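Search this site... Go

Notes from the Trandero open day
Posted in April by Valter Morais

Back from Wornport, typing this up fast before I forget half of it. Trandero is the plant micropropagation lab out past the rail yard, they do potato, banana, some orchids, and a lot of hazelnut lately. Open day once a year. I'd signed up for the morning group, got there late because of the bus, missed the welcome talk. Coffee was gone too.

Four rooms on the tour. Media kitchen first. Smaller than I thought it would be for what they ship. Everything weighed by hand still, stock solutions in the fridge with the date opened written on the shoulder of the bottle. They make their own basal mix for hazelnut and buy powder for the rest. Asked about the gelling agent. They went from agar to gellan two seasons ago, got more glassy shoots, went part of the way back. Now a blend. Wouldn't give me the ratio, fair enough.

pH gets set before autoclaving and then spot checked after, on a spare jar from every run. I don't do the after check at home. Should.

Second room, the hoods. Two people cutting while we watched through the glass. Very quick. A banana clump comes out, brown bits off, split, back in a fresh jar, lid, next. They keep the forceps in a bead sterilizer instead of a flame, which I've been meaning to switch to for years. Someone in the group asked about contamination and we got a straight answer: worst in late summer, mostly from new field material, hardly ever from the old lines. New plants sit in quarantine and are indexed before they get near anything else. I didnt catch how many rounds.

Growth room. Pink light, warm shelves, loud fans. Roughly 29 shelves of potato alone. They run the hazelnut lower and dimmer than I'd have guessed. Some jars near the door had yellow tips, and the woman showing us round said they were overdue for transfer and moved us along. Vented lids on everything that's going to be rooted, plain lids on the rest. Good tip there: she puts cultures on vented lids for the last couple of weeks before they come out, and loses fewer in the greenhouse.

Greenhouse last. Fog tunnel, plug trays, peat and perlite mix. This was the part I came for as weaning is where I lose mine. They wash every bit of gel off the roots under lukewarm water, dip in a mild fungicide, then straight under fog and the vents get opened a little more each day. No heroics. Banana comes through easily, orchids take ages, hazelnut is still a fight and they said so.
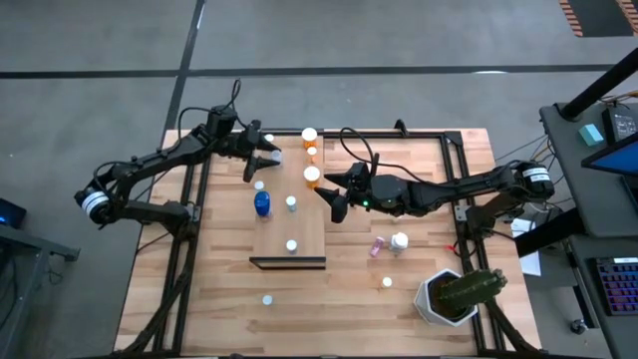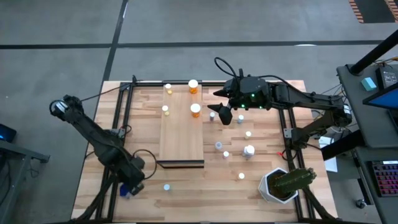 Talked for 15 minutes afterward with a man from Awad, who supply jars and lids to half the small labs around there. Polypropylene is going up again. He reckons glass pays for itself if you have someone to wash it, and I don't, so. Also picked up a sample pack of the Eltness rooting medium, the low salt one. Will try it on the blueberries against my usual half strength and report back, probbaly in the summer.

Questions I forgot to ask: how long they keep a line going before starting over from mother plants. Whether they do any cold storage. What they do with off types. If anyone was in the afternoon group and heard, write to me.

Practical stuff for next year. Sign up early, the morning fills first. Shoe covers are provided, lab coats too but mostly large. No bags past the media kitchen. Parking is at the back gate and the sign is easy to miss. Bring a lunch, the place across the road was shut. Plant sale at the end was worth staying for, I came home with two bananas and a very small orchid still in its jar.

Contact | Copyright Valter Morais | Back to top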